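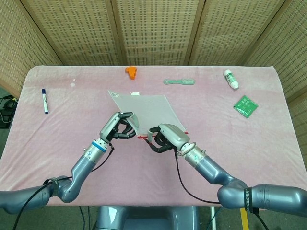
Marcelle Lefèvre objected to the question as we had put it. In her view we were asking whether hourly pay made people slower, and the laundries in Steltard had stopped arguing over speed years before we got there. What they argued over was who got the flat work. Sheets and tablecloths go through quickly and count as one piece each. Fitted items, aprons and anything with ties also count as one piece each and take far longer. A worker given flat work all morning could go home with a good day's pay, and a worker at the next table could not.

Figure 4. A thin white sheet held by its lower-left corner, over a table covered in pale pink cloth.

4.2 Allocation of work under piece rates and hourly pay

We took the objection seriously and went back to the interview notes. Of the 34 workers interviewed, most had raised the sharing out of items before they raised the rate itself. We had coded these remarks under "workplace relations" and had not treated them as remarks about pay. For this section they were recoded by two of the authors working separately, and differences were settled by rereading the passage together.

The sample is the same as in Section 4.1. It covers 19 small commercial laundries in Steltard and the Jindmont valley, all serving hotels, restaurants or rental houses. During the study period 12 of them moved from piece rates to hourly pay. The others kept piece rates, in one case with a guaranteed minimum for the shift. Payroll records run for 36 months and were exported from Zirnex by the owners or their bookkeepers. Two laundries kept their item counts on paper, and those were entered by hand.

Under piece rates, the laundries used one of two ways of giving out work. In the first, a supervisor filled the carts and sent them to named tables. In the second, carts came off the dryers unsorted and workers took the next one in line. Supervisors preferred the first method and said it kept rush orders from getting lost. Workers were divided. Those with long service usually spoke well of it, and newer workers described it as a matter of whether the supervisor liked you. The payroll data cannot tell us who was liked, but they do show that daily earnings were more unequal in laundries where a supervisor filled the carts, and that length of service explains only a part of the gap.

Taking the next cart in line did not remove the problem. Carts are open at the top, and a person standing near the dryers can see what is coming. Several workers told us they timed a trip to the restroom or the supply shelf so that a cart of aprons would fall to someone else. At Tessier the owner had tried covering the carts, and gave it up after a few weeks when a hotel order went to the wrong dock. Another laundry paid extra for fitted items. The extra was set when most of its customers were restaurants and was never changed after the rental houses came in, so that by the end it was paying a premium on the easiest fitted sheets and nothing on duvet covers.

After the change to hourly pay the arguments over carts largely stopped. Workers still had preferences, but these now had to do with comfort. Heavy items were avoided late in the shift. Large tablecloths need two people, and some workers liked them for the company. Supervisors reported that they could move a person between tables without a dispute, and three of them named this as the main benefit of the change, ahead of any saving on recordkeeping.

Total output per paid hour fell slightly in the first quarter after the change and then recovered in most of the laundries. We are cautious about the recovery. December is the busiest month for the hotels and the slowest for the rental houses, and the laundries that changed over in the fall had a different mix of items in the months that followed. When the mix is held constant the recovery is smaller and its timing varies. The model in Table 6 includes a term for the share of flat work, and leaving it out would roughly double the estimated effect of the pay change.

Not all workers gained. The fastest folders lost money in the laundries where the hourly rate was set at the old average, and two of those we interviewed had left by the time of the second visit. One now works at a laundry that still pays by the piece. She said she would take hourly pay again if the rate rose with service, which none of the laundries offered when the records were closed on 22 March 2024.

We conclude from these accounts that the piece rate and the method of giving out work should be studied together. Earlier work on small laundries has mostly compared average earnings before and after a change, and an average will miss most of what our respondents complained of. Section 4.3 turns to rework, meaning items sent back to be washed or folded again, where the two groups of laundries differ less than the owners expected.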